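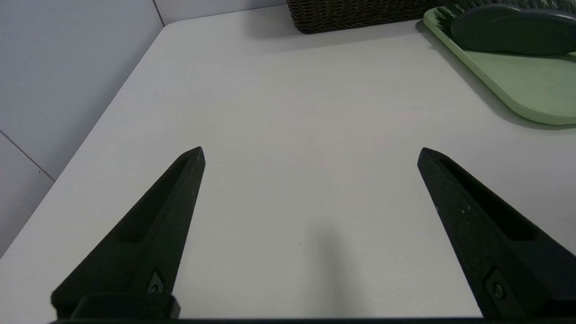

Sealing a white tabletop – what are you all using?

Hillmont Home Forum > Furniture and finishes

tuan_d
Painted an old pine table white for the kitchen. Two coats primer, three coats of water based enamel. Need a clear coat that won't go yellow on me. Last one I did was oil poly and by the second summer it looked like a smoker's ceiling. Budget is small. Kids eat on it every day so it has to take a beating.

kitchen_vikas
Water based poly. Done. Three thin coats, 220 between, don't sand the last one.

farz_dissa
Disagree a little, water based poly over bright white can still go a bit warm, esp. near a window. Mine did. Not as bad as oil but I noticed it next to the trim. I went to a water based acrylic after that and no complaints.

kitchen_vikas
How thick were you putting it on though? Thick coats go cloudy and people call that yellow.

farz_dissa
Thin. I know what cloudy looks like lol. This was yellow.

tuan_d
OK so acrylic or poly. Anyone just skip the topcoat? The enamel can says it's tough enough by itself.

nilmini_e
I skipped it. Desk, not a dining table, so take that how you like. Enamel got four weeks to cure before I put anything on it and it's held up fine. The wait is the hard part. I had the thing up on blocks in the spare room and we ate – sorry, worked – off a card table the whole time.

thilini.k
Four weeks with kids, good luck. We lasted six days. There is a ring from a cereal bowl in ours forever.

kitchen_vikas
Skipping it on a kitchen table is asking for trouble imo. Ketchup. Mustard. Turmeric!! White paint drinks turmeric.

nilmini_e
Turmeric will get through your poly too if you leave it overnight. Ask me how I know

thilini.k
Going to say wax because somebody has to. Clear paste wax, buff it, redo it twice a year. Nice feel.

farz_dissa
Please not wax on a kids table. Hot plate and it goes soft. And then you can't put poly over it later without stripping it all off, I spent a whole weekend with mineral spirits and a bad mood.

thilini.k
Fair on the hot plates. We use mats.

tuan_d
No wax then. Leaning acrylic. Brush or roller? My brush marks on the enamel are pretty visible from the side already

kitchen_vikas
Foam roller for the top, small brush for the edges. Don't go back over it once it starts to grab. If the brush marks bug you wet sand the enamel first, 600 grit, little bit of dish soap in the water. Wipe down, let it dry overnight.

farz_dissa
600 is too fine before a topcoat, nothing for it to hang on to. I'd stop at 320.

kitchen_vikas
Never had one peel.

farz_dissa
Had one peel. In sheets. So we're even I guess

nilmini_e
Read the can, they all say something different about grit. Also do the underside of a scrap first and leave it in the window a week or two. Cheap test.

tuan_d
Good idea on the scrap, I have the offcut from the leaf. Going to do half acrylic half poly and tape it up in the window over the sink. 320 on both. Will post back when theres something to look at.

thilini.k
Do a strip of wax too. For me.

tuan_d
Fine, one strip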